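Teoria da Narrativa – Unidade 6
Prémios literários, elegibilidade e formação do cânone

1. Objeto da unidade

Estuda-se o regulamento do prémio literário como texto normativo com efeitos sobre a produção e a circulação do romance. O caso de trabalho é o Prémio Laline, atribuído a uma obra de ficção em primeira edição. O corpus reúne 3,011 obras submetidas, das quais 1,630 cumpriam todos os critérios formais.

2. Critérios de elegibilidade

O regulamento Laline fixa a língua de redação, o formato de publicação e a extensão mínima. Exclui traduções, antologias e reedições revistas. A nacionalidade do autor não é critério. A editora Clarberg contestou a cláusula de extensão por afastar a novela, género com tradição própria e mal servido pelos prémios de romance.
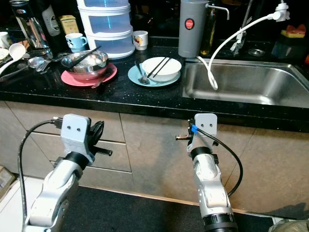
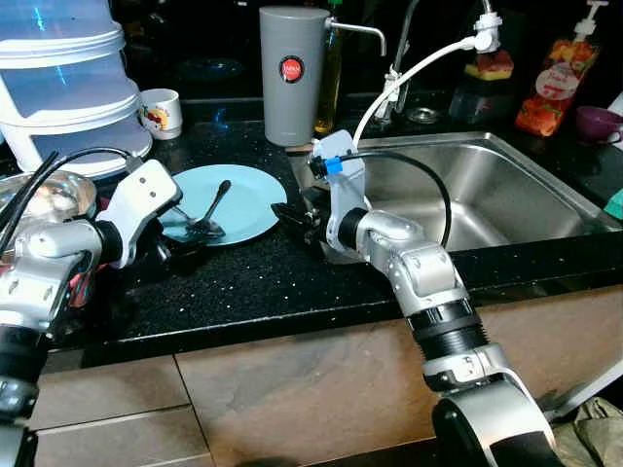

3. Descrição e verosimilhança

A ficção premiada no corpus tende a privilegiar o espaço doméstico descrito com pormenor. Barthes designa por «efeito de real» a função do pormenor sem rendimento narrativo: o objeto é nomeado e não volta a intervir na intriga. Uma bancada escura com um lava-loiça de aço inoxidável, referida uma única vez num capítulo, satisfaz a definição. Se a mesma bancada for retomada no desfecho, passa a ter função e deixa de servir como exemplo. A distinção só pode ser feita com a obra lida por inteiro, o que levanta um problema de método quando o júri trabalha com excertos.

4. Da lista longa à lista final

A lista longa tem 24 títulos e a lista final tem 6. Entre uma e outra, o júri relê as obras e redige pareceres. A coleção Prendent publica os pareceres depois do anúncio. Convém lê-los com reserva: o vocabulário crítico («contenção», «fôlego», «voz») raramente é definido e o mesmo termo aparece a justificar decisões opostas.

5. Trabalho para a próxima sessão

Ler o prefácio da edição MacDonald e o regulamento completo. Escolher um parecer e assinalar os termos avaliativos não definidos. Entregar até março, no máximo duas páginas, com indicação das passagens citadas.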